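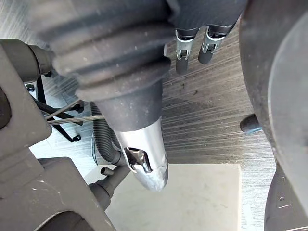 Robles wrote on Apr 15, 2023:

> My daughter wants to move up from the beginner swim group to the team, and the sheet they gave us says $197 a season plus meet fees. Is that all of it, or does it keep growing? We got burned on soccer last year and I would like to know before I sign. Also, does anyone know if the Plemel pool is still charging for parking?

We have had two kids on the team, one for six years and one who quit in February, so I can answer most of this.

The $197 covers coaching and lane time. It does not cover the suit, the cap or the yearly registration. The team suit was $53 when we last bought one, and you have to order it through the club. Any plain suit is fine for practice. Meet fees are charged per event and they bill your card the week after, so check the statement. We were once charged for a relay my son was not in, and it took three emails to get it back.

Added up, our last full year for one swimmer came to $691. That was with two away meets, and one of those meant a motel in Bunditz. If you skip the away meets it is a lot less. The coaches do not push the younger ones to go.
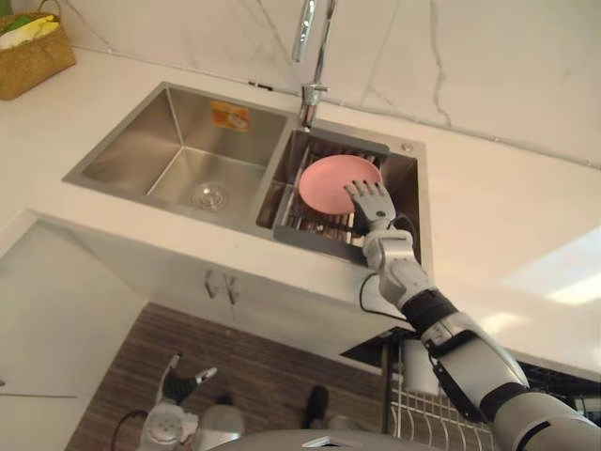 Right-hand basin, with the pink plate

Parking at Plemel is free after 5 if you use the lower lot. The upper lot still has the meter – it takes coins only.

One more thing on gear. Do not buy fins yet. The club has a bin of used ones by the office and you can trade sizes as she grows. Goggles you will go through no matter what, so get the cheap ones.

If she is not sure, ask about the two-week trial. It is not on the sheet, but they gave it to us both times. Storno has a team too and it costs less, but practice there starts at 5:30 in the morning and we could not make that work with school.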